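Gripper comparison bench — pre-run inspection checklist, with comments
Site: Tindton, food handling bench
Grippers under comparison: Vonelgate two-finger linkage, Kong two-finger (shorter pads)
Controller: Fleltesa, one per arm
Date: Thu 30 January
Status: passed with comments, three items open

Fill in every line. OK, NO or N/A. If NO, write why. Last sheet had ticks all down the side and not one comment, no use to anyone when we had to work out why the left wrist camera view had shifted.

1. POWER AND STOPS

1.1 E-stop within reach of operator's chair — OK
1.2 E-stop drops both arms, tested one at a time then together — OK. Right arm sags a touch before the brake catches. Same as the August sheet. Leave it, but keep hands out from under.
1.3 Bench circuit tagged and in date — OK
1.4 Steamer on its own outlet, not the controller power board — OK now. Was NO at first check. Moved.
1.5 Steamer off at the wall for all dry runs — OK. Dry run means no water, no heat. Buns go in cold. If anybody wants a hot run, that's a separate sheet and gloves and a second person.
1.6 Cords clear of arm sweep — OK on the bench. See section 5 for the floor.

2. GRIPPER MECHANICAL (Vonelgate)

2.1 Finger pads seated, no rock when pushed sideways — OK
2.2 Link screws witness-marked and not moved — OK left. OK right, one mark was smudged so I redid it in white.
2.3 Pads wiped with food-safe wipe, dried — OK
2.4 Opens full, closes full, no click — OK. 20 cycles each, listening with the fan off.
2.5 Pad gap equal both sides of centre — OK by eye, calipers are out for calibration. Redo when they come back.
2.6 Grip force set to low profile before anything soft goes near it — OK. Check this on the controller screen, not from memory. Fleltesa goes back to the default profile after every power cycle and the default will flatten a bun.

Comment on the approach. Wide open, come in level, stop short of the bun, then close slow. Don't come down from straight above, the pads catch the pleats and tear the top off. Wide opening is the Vonelgate's good point here, lots of room either side of a bun. Bad point is that same width when the buns are sitting close together, you end up nudging the neighbours.
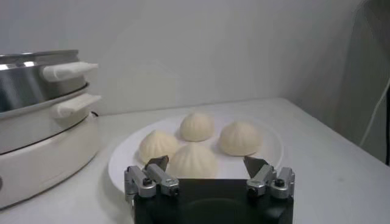

Spacing on the plate matters more than I'd thought. Buns touching = fail on every try with the wide pads, because one pad has to go down between two of them. Leave a finger's width. I'd like that written into the test method so the Kong gets the same spacing and we're comparing like with like.

2.7 Camera mount at wrist tight — OK
2.8 Camera lens clean — NO, then OK. Grease on it. Cleaned with lens cloth, not the bench wipe, the bench wipe leaves streaks.
2.9 Camera cable strain relief — OK left. Right one is zip tied, please get a propper clip.

3. GRIPPER MECHANICAL (Kong)

3.1 Pads seated — OK
3.2 Mounting plate bolts torqued — OK
3.3 Opens and closes, no click — OK. Slower than the Vonelgate at the same setting. Not a fault.
3.4 Pad rubber condition — NO. Small nick on one pad, inside face. Usable for dry runs. Swap before any food that gets weighed after.
3.5 Force profile low — OK, checked on screen

Comment. Kong is the nicer gripper on handles. Short pads, less flex. On buns I marked it lower, the short pads don't get under the belly of the bun so it squeezes the middle and you get a waist. I've put 9 tries per gripper in the log, same starting pose. Not enough to call it but enough to see where it's going.

4. BENCH AND OBJECTS

4.1 Bench top wiped and level — OK, a few smudges won't come out, leave them
4.2 Bench locked to floor — OK
4.3 Steamer base stable, all feet down — OK. Wobbled last time on a crumb. Look under it.
4.4 Handles on steamer tight — OK
4.5 Steamer handles accessible from the robot side — OK. Turn them so at least one points at the gripper, otherwise the arm has to reach round and you're close to joint limit.

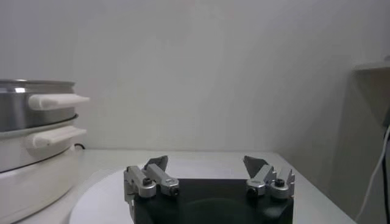 Joint limit is the thing to watch with the steamer out at the left. The arm gets there, but the elbow comes up high and the controller throws a soft warning. Soft warnings don't stop motion. So the operator has to stop it. Say it out loud when you see one, the person on the log writes it down.

4.6 Nothing on the bench that isn't in the test — OK after clearing. Found a hex key and a marker. Hex key could have gone straight into a linkage.
4.7 Glassware checked for chips and cracks — OK. Ran a finger round the rim, gloved.
4.8 Glass lid clear of bench edge before any grasp — OK second time. Was too close to the edge first time round. Slid it in toward the middle.
4.9 Lid handle tight — OK, nipped up a quarter turn

Comment on the lid. Glass lid is the highest risk item on this bench. Treat as follows:
— safety glasses on for everyone in the room, not only the operator
— foam mat on the floor under the near edge
— no lift above mug height until three clean low lifts in a row
— if it slips at all, stop, open, back off, inspect rim again
— speed cap at the lowest setting, checked on the controller

Handle slot faces the gripper or side-on? Tried both. Side-on is steadier with the Vonelgate, pads land flat on the wide faces. Facing the gripper works for the Kong. Write down which you used every time or the numbers mean nothing.

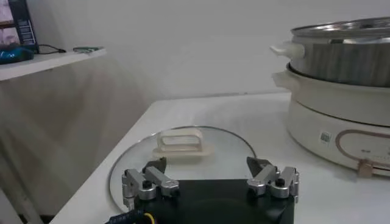 Item 4.8, glass lid on the bench, fingers open either side of the handle.

4.10 Wires at gripper base not pinched at full wrist rotation — OK, but they stick out further than I'd like. Route tighter. OPEN ITEM.
4.11 Wall shelf tidy, nothing loose above bench height — NO. Stuff hanging over the front of the shelf. Pushed back for now. Loose circuit board up there too, bag it and label it or bin it. OPEN ITEM.
4.12 Fabric drape clear of arm — OK. Clear at all poses we use. Not clear at the park pose if someone pulls it forward, so don't.

5. FLOOR AND SURROUNDS

5.1 Walkway clear to the door — OK
5.2 Cables off the floor or covered — NO. Cables on the floor near the bench. Need cover strip, have asked twice. OPEN ITEM, and this one should be done before the next session not after.
5.3 Side table outside arm reach — OK, measured at 400 mm past the furthest fingertip pose
5.4 Handheld gear stowed when arms are live — comment only, side table is fine, main bench is not
5.5 Lighting even, no glare into cameras — OK overheads only. Glare off the steel if the desk lamp is on. Desk lamp off.

6. TWO-ARM CHECK

Do this one last. Both arms live, nobody's hands past the tape.

6.1 Both arms home without crossing — OK
6.2 Keep-out zone between arms loaded on both controllers — OK. Zone file has to be loaded twice, once per controller. It does not copy over. Caught me out.
6.3 Head camera sees steamer, lid and plate together — OK
6.4 Head camera and wrist camera clocks agree — OK after resync
6.5 Left arm over lid, right arm beside plate, hold for a slow count of ten, no drift — OK
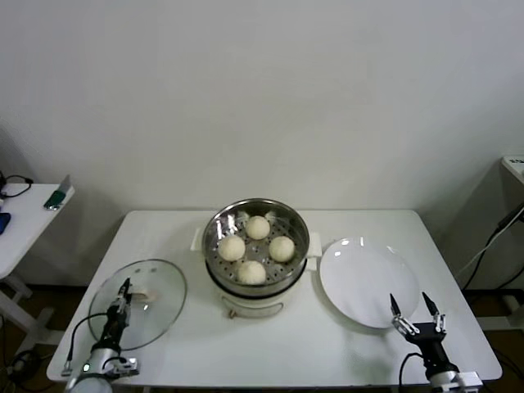 Ready pose is good like this. Lid off to the left, plate to the right, steamer between, so neither arm has to pass over the other to do its job. Keep it for every run in the comparison. If somebody moves the plate for their own test, put it back on the tape marks.

6.6 Perforated basket floor — added this line today. Fingertips must not touch down on it. The pad corner could catch in a hole and the arm will keep pushing. Set the floor height in the controller a few mm above the steel, both arms.
6.7 Basket wall reflections — wrist camera depth goes patchy close to the polished wall. Head camera copes better. For buns near the wall go off the head camera for position and use the wrist only for the last bit. Marking this as a comparison point for cameras, seperate from the grippers.

7. LOG AND SIGN-OFF

7.1 Disk space before start — OK, good for 1,000 more clips at current settings
7.2 File names carry gripper, arm, object, try number — OK. No more "test final 2" please
7.3 Warnings from both controllers exported — OK
7.4 Failed tries kept, not deleted — OK. Failures are half the point

OPEN ITEMS CARRIED FORWARD
4.10 wire routing at gripper base
4.11 shelf, loose board
5.2 floor cable cover

Also to do, not safety: calipers back and 2.5 redone, new pad for the Kong, clip for the right camera cable, bun spacing into the test method.

Bench cleared for dry runs, low force, low speed. Not cleared for hot runs. Sheet goes in the blue folder with the others, scan to the Tindton drive same day.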